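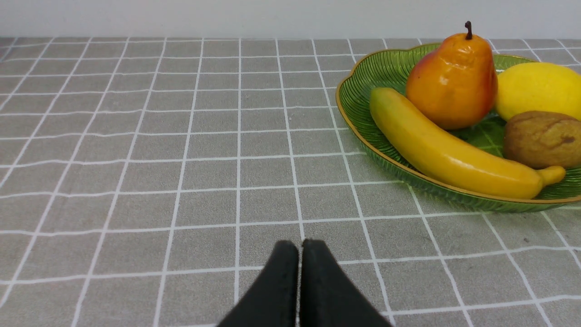 What does Bovari sell?

Tablecloths, runners and napkins, along with a small range of glass plates and serving dishes to go on top of them. Everything is meant for daily use at home.

Bovari was started by Gintarė Uibo, who had spent years hemming cloths for other people's shops and wanted to sell her own. The first ones were checked, in grey and white, and checks still make up a large part of what we keep. We work from two rooms on Grudusgate. Cutting and sewing are done in the back, and the front is the shop, where cloths can be unfolded and looked at on a full-sized table before you buy.

Our cloths are woven for us and finished here. We hem by hand-guided machine with mitred corners, and we can cut to any length if your table is an awkward size. Send us the length and width of the top and say how much drop you would like at the sides. Made-to-measure orders normally take two weeks - a little longer in September, when we close for stocktaking.

The glass came later. Customers kept asking what to put on a plain checked cloth, and we began buying in coloured plates, mostly leaf and shell shapes, from a wholesaler called Galanis. Green sells best. Stock changes often and we don't always get the same shape twice, so please ring before making a special trip for a particular plate.

We have now sent out more than 3000 cloths. Cafés and guest houses can open a trade account through Trustley, our ordering partner, with a minimum order of two cloths.

Washing instructions are sewn into the hem of each cloth. If you have lost yours or can't read it, ask at the counter and we will look it up.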